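Werkville v Trorkwood, a thread for anyone who couldn't get to the ground. Starting with team news, then the match, then where it leaves us. 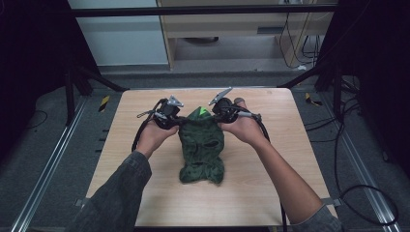
1/ Team news

Heledd Phillips was back in the side, her first start since January. She'd trained fully on Thursday and had been on the bench for the two away games, so no great surprise. Nighat Jafri dropped out with a tight calf. I'm told she could have played if it had been a cup tie.

2/ Same shape as last week otherwise. Four at the back, Gwawr Dafis sitting in front of them, Misaki Hayashi pushed up on the left. Akutard stayed in goal despite what was being said online after the Krasniqi Park game.

Edit: Akutard is the nickname, for those asking. She's been called it since the under-16s.

3/ Attendance was given as 2,764. Best of the season for a league match and the away end was nearly full, which helps. Queue at the turnstiles by the club shop was still going when they kicked off, so if you missed the first goal I sympathise.

4/ First half

Trorkwood scored early. Long throw, flicked on at the near post, and their number nine had a free header from six yards. We've let in three from throws now and I don't see any change in how we set up for them.

5/ We were poor for a good 20 minutes after that. Too many balls knocked long to Heledd with no one near her. She won most of them but there was no second runner, and Trorkwood just picked up the loose ones.

6/ It got better when Gwawr started dropping between the centre-halves to take the ball. Gave the full-backs room to go forward. Misaki had a shot blocked, then hit the side netting when she should probably have squared it.

7/ Equaliser came just before the break. Corner from the right, keeper came for it and got nowhere near, Heledd headed in at the back post. Their bench wanted a foul. I was in line with it and didn't see one.

8/ Second half

Rhun Mostyn made one change at half-time and moved Misaki inside. I've said before that I prefer her out wide but it worked here. She was getting the ball on the turn and their midfield didn't want to go near her.

9/ The winner was hers. Gwawr won it on halfway, played it early, Misaki went past one and put it low to the keeper's left. Good finish on her weaker foot.

10/ Last ten minutes were hard to watch. Trorkwood put everyone forward and we stopped clearing our lines properly. Akutard made two saves, one of them very good, down to her right through a crowd. I'd have her as player of the match. The sponsors gave it to Heledd.

11/ Rhun's comments after

He said he was pleased with the result and less pleased with the start. Wouldn't be drawn on new contracts and said those talks can wait till the end of the season. On Nighat, he expects her to train on Tuesday.

12/ Where it leaves us

Up to third. Trorkwood are 4 points behind us with a game in hand. Next up is Krasniqi at home, and we haven't beaten them in the league for three years.

13/ Couple of other bits. Season ticket renewals open next week – same prices for adults, under-12s slightly up. And the supporters' coach for the semi-final is nearly full, so message me if you want a seat. Pick-up is outside the station as usual.

14/ A few of you have asked about Heledd's goals record. I haven't got the cup figures to hand. I'll look them up and add them under this post later tonight.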